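Tavthorpe Bench Sorting Data

README, revision 2
Last edited Wednesday, August 2, 2023
Maintainer: Aksel Sveinbjörnsson
Floor contact: Keith Rewi

Summary

Records from a robot arm that pushes small parts across a flat board at the Tavthorpe kitting shop. The arm carries a plain rod and has no gripper. Training runs use colored blocks in place of customer parts. The set holds 428 episodes, each paired with a written instruction and an operator log entry.

The data was collected to support a change in how the presort station is staffed. It is released with the shift notes attached, as the notes explain many of the labels.

Background

Until February, presorting at Tavthorpe was done by hand. One person stood at the bench for a full shift, separated mixed parts by type and passed them to the packers. The station had the highest rate of wrist complaints in the building and was the hardest to cover when someone called in sick.

The arm now does the coarse separation. A bench operator writes the instruction, watches the run, stops it if needed and does the final check by hand. Clem Rakena and Darcy Pryor wrote most of the instructions in this release. Both worked the manual station before the change.

Changes to the job

Presort is no longer a standing position. Operators rotate off the bench after two hours.

Operators have stop authority at all times and do not have to give a reason. Stops are logged without a name.

Writing instructions is paid at the setter grade. This was agreed before collection began – see the Harawira agreement in the shift notes.

Packers lost some informal help. The person at the manual station used to catch short counts by eye, and the arm does not. Short counts reaching the packing line rose in the first weeks, and a scale check was added. Clem Kingi's notes on this are included unedited.

Contents

episodes/ one folder per run, with arm positions and overhead-angle video
instructions/ plain text, one line per run, spelling left as typed
stops/ time of stop and free-text comment, where given
notes/ shift notes, names removed on request

Instructions are short and name objects by color and shape, such as "push the red star to the green cylinder" or "move the blue cube to the front edge." Where two operators worded the same task differently, both versions were kept.

Known limits

Blocks are easier to tell apart than shop parts. Results on this set should not be used to set line rates.

A partly hidden block is sometimes named wrong in the instruction. These runs are marked "check" and were not corrected.

Stops are undercounted in the early runs. Operators nudged blocks by hand between attempts and did not always log it.

The Brela cell uses a different board height. Its runs are held back until the positions are converted.

Use

Free for research and training. Do not use the stop logs or notes to score individual workers. Requests to restore removed names will be refused.

Files open in the Civik viewer, version 2 or later. Send label errors to the maintainer with the episode folder name.
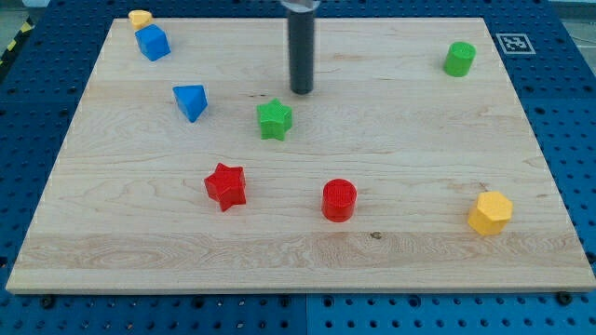
Figure 1. Training blocks on the maple board, with the pushing rod above.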